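Bin picking notebook, January, afternoon into evening

Got in a bit after lunch and Marcela was already at the bench with the laptop open, so we skipped the usual half hour of looking for each other. Plan for the day was the mixed bin: shuffle the items, let the planner pick a grasp, write down what happens, repeat until somebody has to catch a bus.

First thing, the class deadline moved. Carola (Hollmann, for whoever reads this next semester) wants the short report a week earlier than the syllabus says, and she wants failures sorted by cause. Fine by me, but our log only has a yes/no column for the grasp and a comments field where Rupert writes things like "meh". So I added a cause column before we did anything else: missed, slipped, bumped the wall, planner gave up, other. Rupert, please use it!! "Meh" goes under other.

Then the calibration. Kaja thought the camera numbers were stale and she was right, the old file was from before break. Reran it with 22 poses, which took forever because I kept typing the wrong folder name. New file is in the shared drive, in the folder called Womum (that's our project name now, the vote is over, Quang lost). The old one is renamed with "old" at the end. Don't load that one by accident like I did on my first run and then spend ten minutes blaming the gripper.

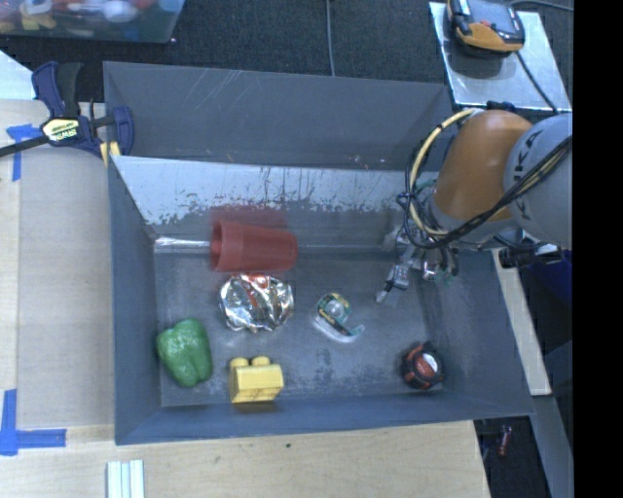
Student Manipulation Club, Bin Picking Team

Layout for the afternoon set was the red cup on its side at the back, foil ball just in front of it, green pepper by the left wall, yellow block toward the front, tape dispenser in the middle and the tape measure over in the right corner. I like this one because everything has some room and you can tell what the planner is really going for. The clear dispenser is the one I was most curious about. My guess going in was that the depth would be full of holes except on the label, and yep, the point cloud had a nice patch where the label is and mush everywhere else. The planner kept wanting to grab at the label, so at least it's consistent.

The other thing is reflections. There's a red smear of the cup on the shiny panel behind it and the segmentation thinks it's a second cup maybe one time in a few. Marcela wants to fix this in software by throwing out anything that sits behind the bin floor limits. I want to stick matte paper on the panel and be done with it. We argued about it for longer than either fix would take. She's trying hers first, and if it doesn't work by next session I'm bringing paper.

Foil ball: it deforms, obviously, so every grasp leaves it a little different and the next one isn't a fair repeat. Quang suggested making a fresh ball every so often from the same length of foil. Good idea, somebody write down the length when we do it. I didn't.

Pepper was the happy surprise. I'd set the closing force down to the low setting because I didn't want salad, and it held on every try we logged. Kaja says it'll be a different story once it starts going soft, so we should buy a new one before the report runs. Put it on the club tab.

Block was boring in the best way. Tape measure was not. Too close to the right wall, and the planner rejects nearly everything there because of the clearance margin. I turned the margin down a notch and got more candidates, but one of them came in closer to the wall than I was comfortable with, and I hit pause. Margin is back where it was. If you want to play with it, do it at the slow speed and keep the pendant in your hand, please.

Speaking of which, the planner timeout is set to 2,000 ms in the config and I think that's too short for the crowded layouts. Left it alone for today so the numbers stay comparable.

Total in the log is now 3,183 attempts, counting the ones from last fall, which don't have a cause and probably never will. Rupert offered to go back through the fall videos and fill them in. I'm writing that down here so it's official.

Open stuff:
Marcela: filter for the reflections
Quang: foil length, write it on the lid of the item tub
Rupert: fall videos
Kaja: plot of depth holes on the dispenser, label side and clear side
Me: ask Carola if 27 layouts is enough for the report or if she wants more, and get a pepper

Shut everything down at 7:40 pm. Logs are copied, arm is parked, laptop is charging in the cabinet, and the cabinet key is back on its hook.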